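How to Choose a Gray Paint Without Losing a Month to It

Last updated: April

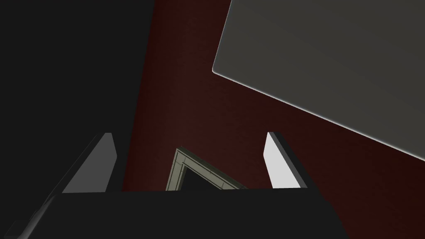 Charcoal, with a medium gray for company.

Gray is supposed to be the easy one. You picked it so you could stop thinking about color, and now you have a kitchen drawer full of paper strips with names like Wet Harbor and Patient Stone. The Trumside fan deck has 698 colors in it, and a good share of them are gray with a different opinion about blue.

I painted our hallway in Helham twice before I worked out a method. It takes a weekend, most of which is waiting.

1. Look at what isn't moving

Before you go near the store, stand in the room and look at the floor, the counters and any tile you can't afford to replace. These already have an undertone. Orange-ish floors will make a cool gray look like the inside of a refrigerator. Beige tile next to a blue gray makes both of them look like a mistake, and the tile was there first.

2. Find the undertone

Lay your paper strip on a sheet of plain white printer paper. On its own, every gray looks gray. Against white, one will lean green, another purple, another a sort of oatmeal. If you can't see it, look at the darkest color on the same strip, where the lean is usually easier to spot.

Cut the list to three. You will want to keep four. Don't.

3. Paint boards, not walls

Buy sample pots and paint each color on a piece of white poster board, two coats, right to the edges. Mine are 12 inches by 9, cut from a larger sheet. Write the name on the back in pencil. I skipped this once and spent an evening at the Mamer counter holding up a board and saying "this one" to a very patient man.

Patches painted straight onto the old wall color are popular and close to useless. The old color shouts over them – and you'll have to sand down the ridges later.

4. Move them around

Tape a board next to the window, then on the wall opposite, then in the worst corner. Look in the morning, at four in the afternoon, and after dark with the lamps on. Change your bulbs first if you were planning to. A gray chosen under warm bulbs can turn quite chilly under cool ones, and it will be your fault.

Hold the board upright, too. Flat on a table it catches more light from above and looks paler than it ever will on a wall.

5. Go a little lighter for big rooms, darker for small ones if you dare

Four walls of a color usually feel stronger than one board of it. My first hallway gray was called Levchenko Fog and came out closer to Levchenko Thunderstorm. The second time I asked for it mixed at 30 percent less tint, which most counters will do if you ask nicely and aren't in the Saturday line.

6. Buy it all at once

Get enough for two coats plus touch-ups, and stir the cans together in a big bucket. Keep the leftover in a jar with the name and the mix written on the lid.

We use cookies to improve your experience on this site. By continuing to browse you accept our cookie policy.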